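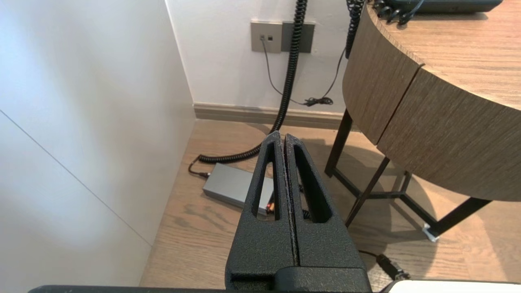 Is it worth keeping a landline in the guest room?

Posted by Debora Bassi, 23 June 2018

My husband and I rent out one bedroom on the ground floor of our house in Patudura, mostly to people who are in town for a wedding and regret it. The phone company has put the line up to 3 times what we paid when we moved in, and I can't remember a guest ever making a call on it. My mother-in-law says a room without a phone is a closet. Cell coverage here is fine if you stand near the street and poor if you lie in bed, where people tend to want it. Has anyone dropped theirs, and did you hear complaints? 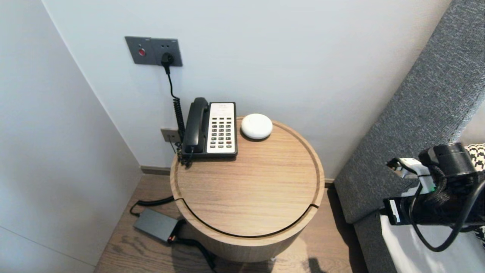
Leokadia Witkowska

We run 2 rooms over the bakery in Bredholm and I went through this in January. I kept the line in one room and cut it in the other, so I can report from both sides. The kind with a coiled cord and a handset lying in a cradle, on the bedside table, still gets used, but only by guests over a certain age and by children who want to know what it is. In the other room I got a single complaint, from a man who also complained about the bread.

Before you cancel anything, ask what it costs to drop down to incoming calls only. They won't offer it. You have to say the words "I am thinking of leaving" and then wait through some music. My bill went down by 140 a year, and the phone stays put for emergencies. 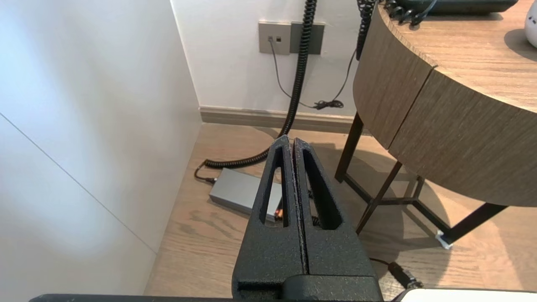
Check whether your insurance says anything about it too. Mine wanted a working phone on each floor that guests sleep on, and it was in the part of the policy I had been using as a coaster. If yours says the same, one phone out in the hallway may cover you. Ask them in writing, and keep the reply somewhere better than I would.

Eugeniusz Wasilewska

get rid of it. everyone has a cell. my cousin paid 500 to have a line moved across a room and the only person who ever called was a guy selling windows
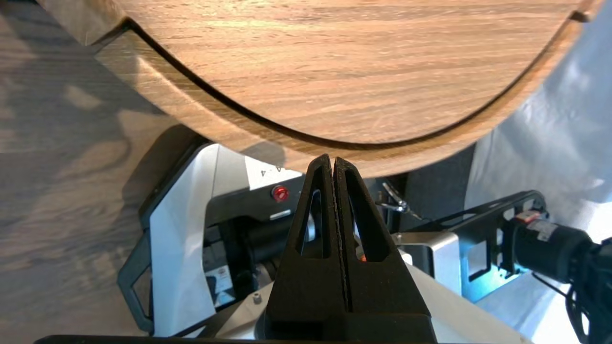 also if you keep it turn the ringer down. older ones are LOUD and it will go off at 6 am, wrong number, every time

Debora Bassi

Thank you both. I called, said the words, and listened to a great deal of pan flute. Incoming only starts next month. My mother-in-law has been told that the room is still a room.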